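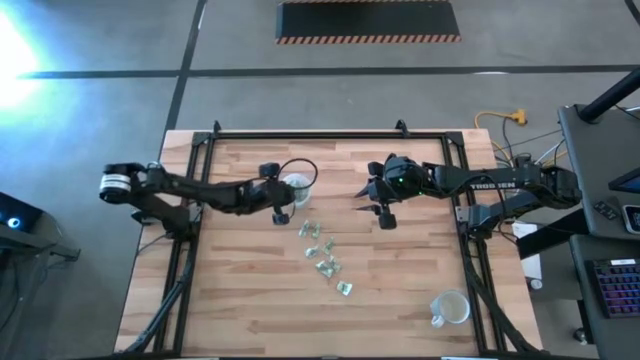
4. Oiling and care of the butcher-block top

4.1 General

The Gasberg table top is built from narrow staves glued side by side. Differences in colour between staves, from pale tan to pinkish brown, are a property of the timber and are not a fault. The same applies to darker streaks in the grain.

The top is supplied with one coat of oil. Further coats must be applied by the user before the table is put into regular service, and again whenever water no longer beads on the surface.

4.2 Before you start

You will need:
Flevell table oil, 200 ml
Abrasive paper, fine grade
Two lint-free cloths
A flat plastic scraper

Note: Small wrapped goods such as sweets may be handled on the top at any time once the oil has cured. Do not leave unwrapped sweets on bare wood. Sugar draws moisture and leaves a pale ring.

4.3 Applying the oil

1. Take all jars, tubs and loose packets off the area to be oiled.

2. Lift any dried residue with the plastic scraper, working along the staves. Do not use a metal blade.

3. Sand lightly in the direction of the grain. Pay attention to the joints between staves, where dust collects.

4. Wipe off the dust with a dry cloth. Where rails or brackets are fixed to the top, wipe up to them -- do not slacken the fixings.

5. Pour a small amount of oil on the second cloth and spread it thinly. Keep oil off metal parts.

6. Wait roughly 14 minutes, then wipe off all oil that has not soaked in. Oil left standing dries to a sticky film.

7. Leave to cure for 6 hours. Repeat steps 5 and 6 once if the surface looks patchy.

Caution: Cloths soaked in oil can catch fire by themselves. Lay them flat outdoors to dry, or place them in a lidded metal tin filled with water.

4.4 Daily cleaning

Use a damp cloth and dry the top at once. Round containers with a recessed base can trap water -- lift them and wipe underneath. Remove sticky marks from wrappers with warm water and a drop of washing-up liquid.

Do not use bleach, scouring pads or steam.

4.5 Floor and position

On a concrete floor, fit the Ustside felt pads supplied in bag 6 before moving the table. Check with a spirit level in both directions and adjust the feet as set out in section 3.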